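Thread on the Trollberg picking kit, the one Riedl resells with an annual support plan. Test unit went live 3/11/25. Notes so far.

1/ What you pay for: gripper, camera mount, picking software, 3 remote support sessions. Arm and bin are yours to supply. Riedl quoted us four weeks and delivered in just under that.

2/ Mounting went fine. The flange adapter fit the first time. The cable guide is too short for our reach, so we run the hoses outside it.

3/ Calibration takes nearly 500 moves with default settings. You can cut that in the config file – the manual doesn't say so, Riedl support does.

4/ Mixed parts are the reason we're looking at this kit. Flat pieces on bare metal are the hard case. Reflections from a scratched floor give the depth map holes, and the planner skips whatever sits next to one.
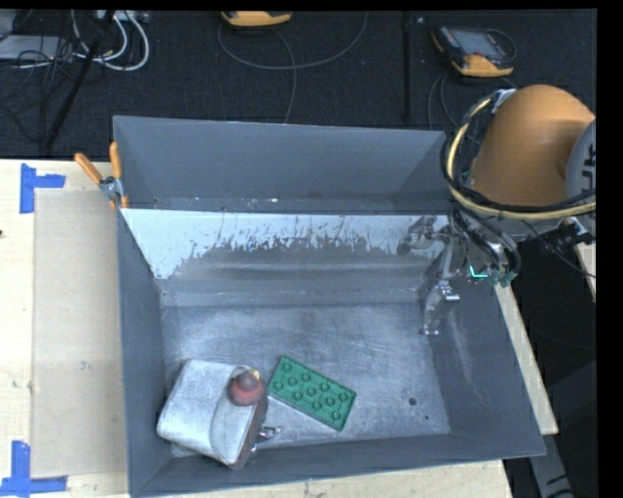
5/ Soft items need a lower grip force than the preset allows. Override it per item class. The Drondero unit we tried in October had that on the main screen, here it's three menus down.

6/ Divided bins: define each compartment as its own zone. With a single zone the planner treats the divider as a part.

7/ Rivwood site gets the second unit if the corner picks improve. Firmware update is due from Trollberg – will post cycle times after that.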